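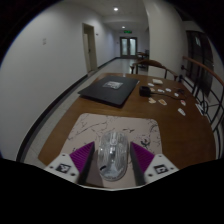
Wednesday, October 2023

Up at six and out of the house by twenty to seven. Still dark, dry, no wind at all. I had packed the night before apart from the flask. The 122 bus to Erness was on time and nearly empty, with two lads in work boots who got off at the quarry turn and a woman with a terrier that slept the whole way. I read for the first half hour and then it got light enough to look out. Mist in all the low fields and the tops clear above it, so I had hopes for the day.

Glykeria was already at the car park when I got there. She had driven over from her sister's and had been waiting long enough to finish a roll from Bíró's and go back for a second. She bought me one too, egg, and I put it in my pocket for later. Styliani came ten minutes after, having gone to the wrong end of the village first, the lower car park by the church, where the walking signs used to start before they moved everything in May. The old sign is still there, pointing up a lane that has a locked gate across it. She said there was a couple standing at the gate with a map when she left.

The plan was the full loop, 11 kilometres, up through the oaks on the east side of the valley, over the shoulder at the top, and back down past Ellen Water. I have done it in spring and in summer but never in October. Glykeria has done it in every month except February. Styliani had not done it at all.

We set off at ten past nine. The first mile is a forestry track and there isn't much to say about it. Larch on the left, just starting to turn. The birches lower down are nearly bare already, which surprised me, but Glykeria said they had a dry spell here at the end of summer and the birch always gives up first. The bracken has gone right over and is flat in places. Plenty of rowan berries still on the trees at the bottom and almost none further up, so the thrushes must have begun at the top. We heard redwings before the second gate, my first this autumn. I saw four or five go over and then a lot more that I only heard.

The oakwood is the part I came for. The path goes in at a stile next to a collapsed wall and you are under the trees for a good hour. They are sessile oaks, low and crooked, none of them very tall, and the board at the stile says the oldest are up to 300 years old. Everything is covered in moss. The leaves were about half turned, more of a dull yellow than anything, with some green left on the inside branches. People go on about the beeches at the south end of the valley and they are brighter, I'd agree, but I prefer the oaks. They keep the colour for longer and the light gets through.

It was good for fungi. I don't know a great deal about them and neither does Styliani, but Glykeria does and we stopped often. Porcelain fungus on a fallen beech by the stream (the one beech in the whole wood, as far as I know), very white and slimy. Amethyst deceivers in the moss, smaller than I thought they would be and easy to step on. A big bracket on an oak that she says has been there for years. She would not let us pick anything, and in any case the notice on the stile says no picking. We passed a man coming down with a basket and a cloth over it. He said good morning and so did we.

Stopped at the footbridge to eat. The egg roll had been sat on at some point but was fine. Styliani had brought cheese pie that her mother made and far too much of it, and we ate nearly all of it. She wanted to know why the bridge was shut last winter, and Glykeria said the far bank had washed out from under it and they had to sink new footings. The new boards have wire stapled along them for grip, badly needed, as the old ones were lethal. A dipper was working the stones just below us and took no notice.

After the bridge it gets steep. The path climbs by the wall for the best part of half an hour and comes out of the trees at 700 feet. Styliani found this hard going and said so. Her boots are new and she had laced them too tight. She sat on the wall and redid them and was much happier after. From there it is open moor, all heather, brown now, and that pale grass that goes orange at this time of year. Whole hillsides of it. I think I liked this best of anything today and I hadn't expected to, as in summer I find that stretch dull and usually hurry it.

The mist had gone from the valley by then. We could see right down to the village and the chimney at the old dye works, and the other way as far as the reservoir. There were stags roaring on the far side, at least two, one deep and one that sounded like a gate. We looked for a long time through Glykeria's binoculars and found some hinds lying in the bracken, but never the stags. She says you should keep off the far side altogether until the end of the month, and there is a notice at the pass asking the same thing. A group of runners had gone straight past it and were strung out along the slope. The hinds got up and moved off over the top not long after. I was cross about that. I still am, a bit.

Met a woman at the pass who was on her own and had walked up from the other valley. She was deciding whether to come down our side or turn back, and asked us a few things about the path and the bus. She had been told in the café over there that the season was finished and she had missed the colour.
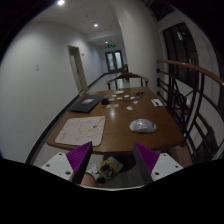
Is it too late to come to Erness for the autumn colour once October is half over?
The birches and rowans will mostly be bare by then, but the oaks and larches are still turning and usually hold until the first week of November if there are no big gales.

I told her more or less that, and Glykeria added that the larches at the bottom would be better next week than this. She came down with us in the end, as far as the water.

The way down to Ellen Water is the wettest part and it was worse than I remembered. The path has spread out to three or four paths where people have tried to get round the bog, and each one is now as bad as the first. I went in over the boot on the left side. Glykeria walked straight through the middle with gaiters on and stayed dry. I have owned gaiters for years and they are in the cupboard under the stairs. Must take them next time. There are bags of stone waiting by the lower fence, so perhaps somebody is going to mend it before winter.

Ellen Water was very still. A few teal at the reedy end and one cormorant on the post. There is a row of aspens along the north shore that I had never noticed as anything special, and today they were the brightest thing in the valley, clear yellow, and the leaves moving although there was hardly any air. We stood there a while. The woman from the pass took her leave at the outflow to get the low road, and I realised afterwards that none of us had asked her name.

The last part is by the lane. I don't like finishing on tarmac but it is only twenty minutes and my feet were wet in any case. Some blackberries left in the hedge, not worth eating. Old man's beard all over the top of the hawthorns. Two cars had parked right across the field gate at the bend and the farmer was there on his quad, writing something on a piece of cardboard. We didn't stop.

Back in the village at ten to three. The tea room was closed (it only does weekends after September, I should have remembered) so we went to the Linura, which has changed hands and now does soup all day. Leek and potato, very hot, with decent bread. I put my wet sock on the radiator and the girl behind the counter pretended not to see. Styliani said she would come again but not up that wall. Glykeria told her it can be done the other way about, clockwise, with the steep bit going down, and Styliani said that sounded worse for the knees. They were still discussing it when I had to go for the bus.

Glykeria offered me a lift but it's well out of her way. Caught the ten past four. I slept from the quarry turn onwards and nearly missed my stop.

Home by half past five. Boots stuffed with newspaper and put by the back door. The left one will take days. I've looked up the aspens in the tree book and it says they spread from the roots, so that the whole row on the north shore may be one single tree. I'll ask Glykeria what she thinks. She has talked about going again before the clocks change, only as far as the oakwood this time and back the same way, a short day. I said I would if it stays dry. Need to get new laces, and ask at the library whether the fungus book is back in.

Beans on toast for supper. Left heel sore but no blister. Rain forecast from midnight.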